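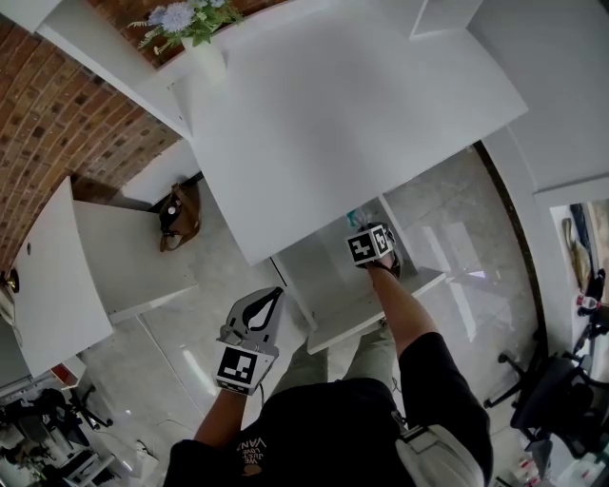 White tabletop, tiled floor.

Home | Notebook | Older entries | Index | Search

June, 4:15 pm. Glue again

Third time I've written up the Stivell fast glue and I still don't believe the label. It says clamps off after 40 minutes. It doesn't say at what temperature, in what wood, or what you're allowed to do to the joint once the clamps are off, and those are the only things I'd want a label to tell me.

What we did: maple lap joints, same board where possible, one inch overlap, same clamps every time. Half with Stivell, half with the Rada we always buy. Clamps off at 40 minutes, then straight onto the lever with the bucket hanging off it. Pour sand until it lets go, weigh the bucket.

Best Stivell joint went at 132 pounds on the bucket scale. That's the number that got written on the whiteboard and it's the number everyone now quotes. The worst one from the same batch let go while I was still hooking the bucket on. I'd like that on the whiteboard too.

Rada was lower at the top end and a lot less scattered. With 5 joints per glue I wouldn't bet lunch on either statement. One of the Rada joints also had a visible gap on one side, so my planing is in these results along with the glue, and I have no way to take it back out.

Things I don't trust, in no order:
- The bucket scale. It reads differently depending on which corner of the bench it sits on. Not checked against anything this year.
- Moisture in the maple. The Kahraman delivery came wrapped and we opened it the same morning. Meter pins won't go in far enough to mean much.
- Me. I knew which glue was which the whole time, and I suspect I pour slower when I want a joint to hold.

The Hostow sheet (the one taped inside the cabinet door) claims the joint is stronger than the wood after a full day. Probably true of every yellow glue ever sold. Long-grain maple glued to long-grain maple will tear out wood fiber with nearly anything on it. It tells you nothing about how soon you can unclamp, and it gets quoted as if it did.

Also looked at the broken faces with the hand lens. On the bad Stivell joint the film had pulled away from one side clean and shiny, hardly any fiber on it. To me that looks like it skinned over before the clamp went on. Open time on the bottle is 3 minutes. I don't think I was slower than that, but I didn't have a timer running, so that's an opinion.

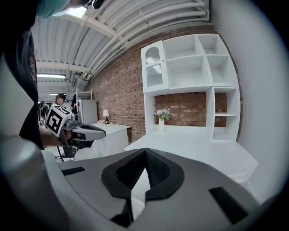
A pencil note beside last month's table asks why I keep comparing at 40 minutes at all, when none of us has ever needed a clamp back that fast, and whether the whole fuss would go away if we just left everything overnight. Fair question. It would go away for cabinets. It wouldn't for the drawer runs, where we do run out of clamps by noon and somebody always pulls a set early and says it felt solid.

So, one more round. Someone else labels the joints A and B and keeps the key. Timer on for open time, written down per joint. Leave one batch clamped for two hours and see if the scatter shrinks. If it does I'll tape two hours over the printed number on the bottle.

Until then, Rada for anything that leaves the shop. The open Stivell is on the lower shelf with the cap barely on. Use it up on jigs.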